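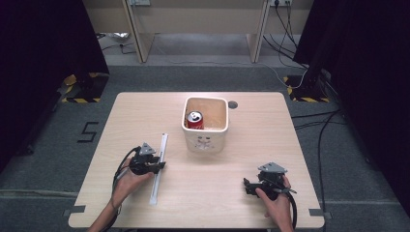 Photo: Štěpánka Slanina

From: Ismael Godoy
To: Flakadden workshop list
Date: Sunday, May 15, 2022
Subject: Re: [flakadden] Hand grippers, cable and jaw questions

Kelly Bastos wrote:
> I've read the build notes twice and still have two questions before
> I print a second pair. Where does the cable leave the body, and does
> it get in the way of your wrist? Also, do the jaws need the rubber
> pads or will bare plastic do? I have 200 g of black filament left
> and would like to get it right the first time.
>
> Kelly

Hi Kelly,

Cable first. It comes out the back of the body. On the left-hand one it loops around the wrist and then hangs down past the front of the table, as in the photo. I don't mind the loop but Trinh does, and he has shorter arms than me, so try it before you glue the strain relief. If you want to move the exit to the underside there is room, but you will have to shift the board 9 mm forward and the lid screws won't line up any more. Trinh has a modified lid file if you go that way.

Jaws. Use the pads. Bare plastic is fine on the white square pot with the face on it, as long as you take it by the rim. It's no good on a soft drink can, especially a can standing inside the pot, where you can only get at the top part of it. The long white strip is the other one that gives trouble. Lying flat on the table there is nothing to get under, and the bare jaws skate along it. With pads I can pinch it by the edges most times. I cut mine from bicycle tube and stuck them on with contact adhesive. Rough up the plastic first with coarse paper.

The grey triangular plates on top are the same on both grippers, so print two from the one file. Don't do them in the black. Print them flat, with the brim on, or the corners lift.

Please leave the tape on the front corners of table 5 where it is. Iolanda lined everything up to it in April and doesn't want to do it again.

Still to do on my side: the left trigger spring is too stiff, and I have 11 of the lighter ones coming. You can have a couple when they turn up. The wiring diagram in the shared folder is also out of date. It shows the old connector. Go by the label inside the lid until I fix it.

Ismael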